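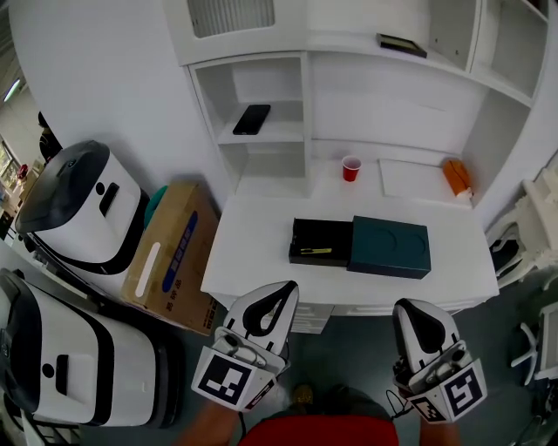 Issue 15, page 6

White desk with the small teal box, its black drawer pulled out and one thin yellow thing lying inside. The red cup with the white rim stays at the back, close to the wall.

DESKS AND CORNERS — the November gallery
Text by Asger Ketilsson

For this gallery I asked readers of Trilo to show the place where they keep their small things. I have received over 121 letters, and many of them were about desks that are built together with the shelves. I understand this very well. In my first apartment in Podis I had such a wall unit, and every evening I was putting the keys in a different cubby and searching for them in the morning.

What I like in this one is that the desk and the shelves are all white, so the few colored things are easy to find. The phone has its own shelf on the left, above the desk. The dark picture frame is lying flat on an upper shelf — I would stand it up, but this is a matter of taste.

A small box with a drawer is a good idea for pens, and it takes little space. Mine is older and the drawer sticks a little in winter, so I rub the sides with candle wax.

In the next issue we will look at hallways. Please write to us before the end of the month.

Filed under: Home, Desks & Shelves, Reader Galleries
775 views | 6 comments | Share
Search this site Go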